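Workshop notebook, 26 October 2022
Sourdough starters, Gellen and Drurna flours

Kept both jars going through the cool spell, and I'm pleased to say neither has sulked too badly. The fridge is still the best place for the spares between feeds.
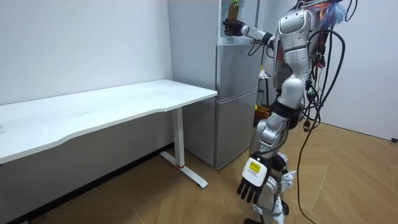 Feeds and rises

Gellen (the wholemeal one) got 16 g of starter to 300 g of flour last night, which is far leaner than I'd normally go, but I wanted to see how it coped with a long, slow rise. It smelled lovely this morning, a bit like green apples, and had a good dome on it. Drurna had the same and came up slack and a little grey on top, so I've given it another feed and put it nearer the window.

Baked one loaf from the Gellen jar. It weighed 941 g out of the oven, with a nice dark colour on the crust, though I slashed it too shallow again and it tore along the side. Jinfeng Pan had the heel with butter and was very kind about it!

To do

Ask at Benavides whether they still have the coarse rye. Find the lid for the tall jar. Try the Drurna flour with warmer water before giving up on it, and leave the fruit loaf until November.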